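The last box of tomatoes left the Tarkau packing shed in October, and by then Karla Villaseñor had stopped answering the phone after supper. She runs a farm share out of Hepburn with her cousin Nicanor Medrano. Members pay once in spring and pick up a box each week until frost. In the first year they had 266 members. Last season they had 346, and the land was the same size.

"We sold more boxes than we had beans," Villaseñor says. "The squash did fine. People got a lot of squash."

The complaints were mild but steady. Some members wanted to skip weeks and get credit. Others wanted fewer greens. Dayana Sandoval, who has bought a share for six years, splits hers with a neighbor and trades kale for onions on the porch.
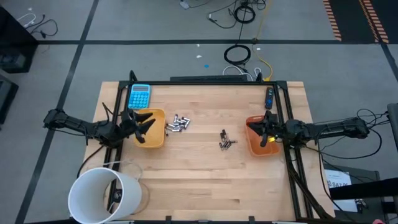
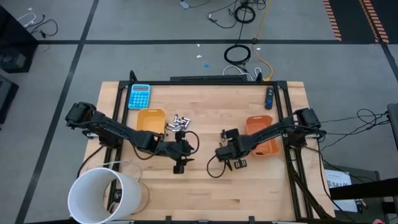
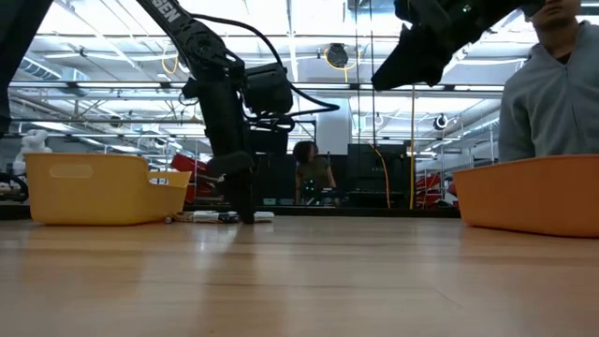
Wooden tabletop and black robotic arm, seen in all three pictures.

This year the farm is capping membership at 300. Medrano wanted to raise the price as well, and the two of them argued over it most of the winter. The price went up a little. Late potatoes will take over the lower field, where the beans drowned twice, and pickup moves to the church lot - easier parking, less shade.

Valentina Paredes, who keeps bees on the east side, will sell honey at the same table. Eggs are still undecided. Villaseñor would like to have them, but the henhouse needs a roof first and Medrano has not started on it.

Contact the editors | © 11 May 2026 Plivberg | Back to top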